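Bezirksbeirat Wekadow: Bewerbungen für den freien Sitz bis 11. Januar

27. Dezember 2023

Der Bezirksbeirat Wekadow sucht eine Nachfolge für Hacer Ateş, die ihren Sitz zum Jahresende aus beruflichen Gründen abgibt. Bewerben kann sich, wer volljährig ist und mit Hauptwohnsitz im Bezirk gemeldet ist. Die Amtszeit läuft bis zur regulären Neuwahl im Mai.

Nötig sind ein formloses Anschreiben von höchstens 800 Wörtern und die Unterschriften von 30 Einwohnern des Bezirks. Das Formblatt für die Unterschriften liegt im Bürgerbüro Clornmont aus. Bewerbungen per E-Mail werden angenommen, die Unterschriftenliste muss aber im Original vorliegen.

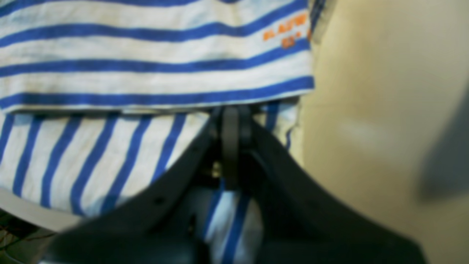 Gestreifter Stoff in Weiß und Königsblau mit orangefarbenem Aufdruck.

Alle Bewerberinnen und Bewerber stellen sich in öffentlicher Sitzung vor. Jede Vorstellung dauert höchstens 30 Minuten, Rückfragen eingeschlossen. Danach berät der Beirat nichtöffentlich und stimmt in derselben Sitzung ab. Bei Stimmengleichheit gibt es eine Stichwahl, danach entscheidet das Los. Der Sitzungstermin wird nach Ablauf der Frist durch Aushang bekannt gegeben. 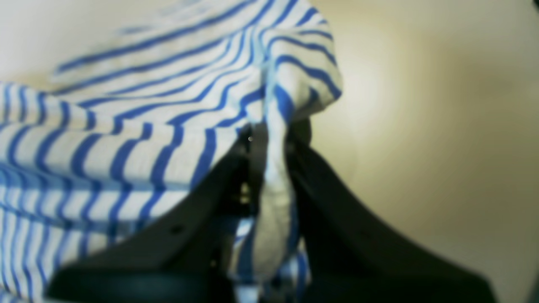

Auf der Tagesordnung steht außerdem der Zuschuss für den Nachbarschaftstreff Budo. Der Träger Öztürkmen hat beantragt, die Mittel für Textilien und Küchenausstattung zusammenzulegen - bisher werden beide Posten getrennt abgerechnet. Unter Textilien fallen Geschirrtücher, Handtücher und Ähnliches. Über den Antrag wird erst nach der Besetzung des Sitzes abgestimmt.

Die Unterlagen zu beiden Punkten können im Bürgerbüro eingesehen werden. Wortmeldungen zur Einwohnerfragestunde bitte vor Sitzungsbeginn bei der Schriftführung anmelden.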